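Why Cotton Jersey Twists in the Wash
A side seam that starts straight can end up at the navel. The cause is in the yarn. 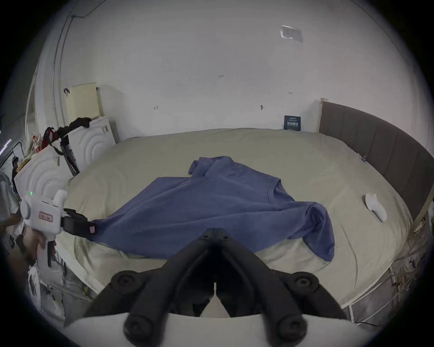
A blue T-shirt on a beige sheet. Jersey is the standard knit for shirts of this type.

Most T-shirts are made from single jersey, a knit with one set of loops and two different faces. It is light, cheap to produce and quick to cut. It also has a built-in fault called spirality: the columns of loops lean to one side after washing and drag the side seams with them.

The lean begins at spinning. A single cotton yarn is twisted in one direction, and the twist stores energy. When the fabric gets wet, the fibers swell, friction between loops drops and the yarn tries to untwist. Each loop rotates slightly. Over the length of a shirt, the small rotations add up.

Vasanthi Iyer runs the knit lab at Munari, a mill that supplies jersey to smaller labels. Her team marks a square on each sample, washes it four times and measures how far the corners have moved. "People blame the dryer," she says. "The dryer only lets the yarn finish what it started."

In a trial that ended in March, the lab compared 21 fabrics from 14 yarn lots. Tightly knitted samples leaned less than loose ones, and plied yarn, in which two strands are twisted against each other, hardly leaned at all. Plied yarn costs more, and few basic shirts use it.

Finishing can hide the problem for a while. Wet fabric is pulled square on a stenter frame and dried under tension, so it looks straight on the cutting table. Sharada Kartha, a pattern cutter at Calado, lets each roll relax flat overnight before she cuts – a step many factories skip to save floor space.

Buyers have one rough check. Fold the shirt lengthwise with the side seams together and look at the rows of loops near the hem. If they run at a clear angle to the seam, washing will probably make it worse.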